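Avmont staff recognition app: two months of points and badges

Reviewed by Lachlan Halliday, 2021-09-22

Our managing director came back from a conference convinced that people leave because they don't feel noticed. By the following week we had a licence for Avmont, a web and phone app where colleagues send each other thank-you points. I run the personnel side of a firm with 68 staff, so it landed on my desk.

Setting it up was easy enough. You upload a staff list, choose your badges and give everyone 200 points a month to hand out. The import lost the accents in people's names and put two departments together, and support took four days to tell me to do it again by hand.

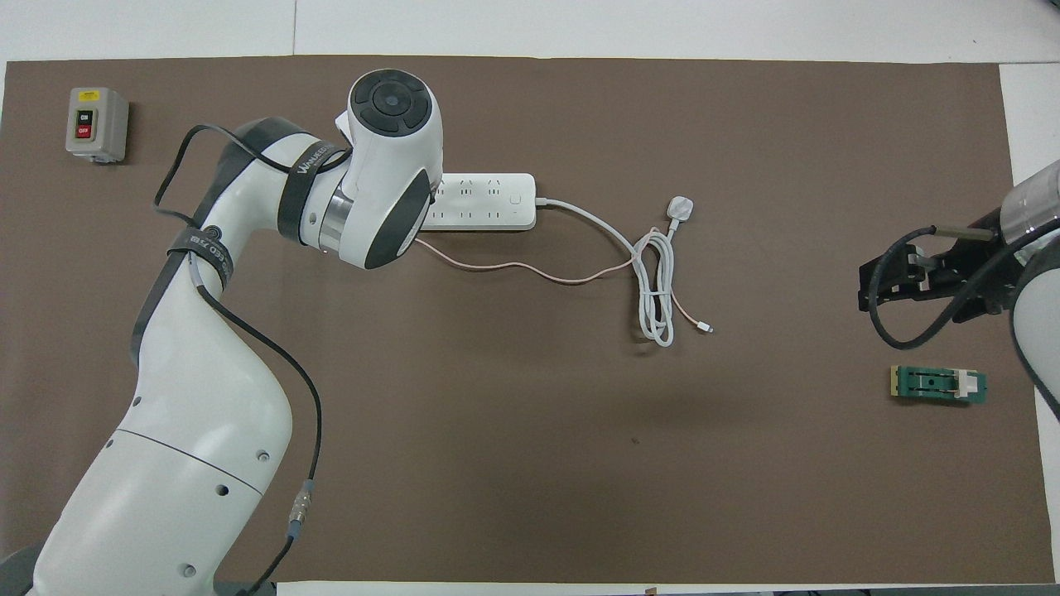

The first fortnight was lively. After that most points went round in small circles, between people who already had lunch together. Dorin Jitaru in dispatch, who trains every new starter we take on, got 4 points in his first month. I don't blame the app for that, but the sales page says it "brings quiet contributors to light", and I saw no sign of it.

The rewards are thin as well. Points turn into vouchers at a poor rate, and the firm pays a handling fee on each one. When I asked staff what they'd like instead, the answers were mostly pay, and rotas that come out on time. We used Floko before this, a plain feedback form with no points at all, and I got more useful comments out of it.

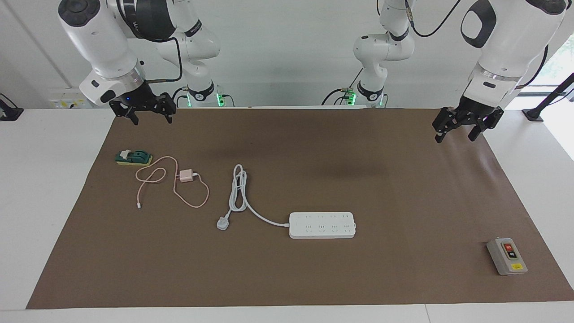
White arms over the brown-papered table

To be fair, the monthly report is clear and the phone version never crashed on me. A manager with several sites might get more from it - I can only speak for one. I'd still ask for a trial before signing, as our contract runs until January and there's no way out early.

Score: 2 out of 5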